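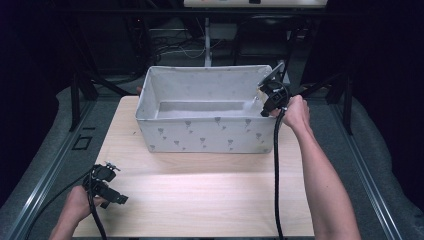
The Case Against the Halftime Speech

Every amateur soccer coach I have ever met believes in the halftime speech. I believed in it too, for 12 seasons on the touchline at Kirkik, a club with one good field, one bad field and a sloped one we kept for visitors. I gave speeches about pride. I gave one about salmon. We were losing by two when I started the salmon speech and we lost by five.

The professional game has a lot to answer for here. Television shows us a manager striding down the tunnel with his jaw set, and when his team comes out and scores, the commentator wonders aloud what was said in there. When his team comes out and concedes, the commentator talks about the fullbacks. You can build a very large reputation on that kind of bookkeeping.

Down at our level, halftime lasts as long as the referee's cigarette. Take away the walk from the far side and the line for the one working toilet, and a coach has maybe 7 minutes. Into this we try to pour a change of formation, two substitutions, a moral awakening and the orange slices. The players, meanwhile, are looking for their other shin guard.

I kept a notebook for a while. In it are the things I meant to say, underlined, and next to them what the players could remember afterward when I asked in the bar. Against Faklow Athletic in March I spoke at length about the space behind their left back. My center forward recalled that I had seemed upset. My goalkeeper thought we had talked about parking.

We won that one, by the way, with a goal in minute 83 that came off somebody's hip. I was congratulated on my halftime speech.

Defenders of the form will tell you about Goltulent Rovers, who were down three at the break in the Adjei Cup semifinal and came back to win it. There were 200 people there, and I have met at least twice that many who say they were. The story goes that the coach threw a boot. I have asked around. Some say boot, some say bucket, and their own captain told me the coach spent the whole interval on the phone about a rental van. The wind had also changed ends, but you can't put the wind on a plaque.

My proposal is modest. Give the players water. Tell one of them one thing, preferably the one who is listening. "Their number six is tired" is a good length. Then go and stand outside and look at the field like a person with a plan, and let them complain about you in private, which does more for team spirit than anything I ever came up with about fish.

I tried it for most of my last season. Our results were almost exactly the same as before, and my voice held up much better. The board asked whether I was still committed.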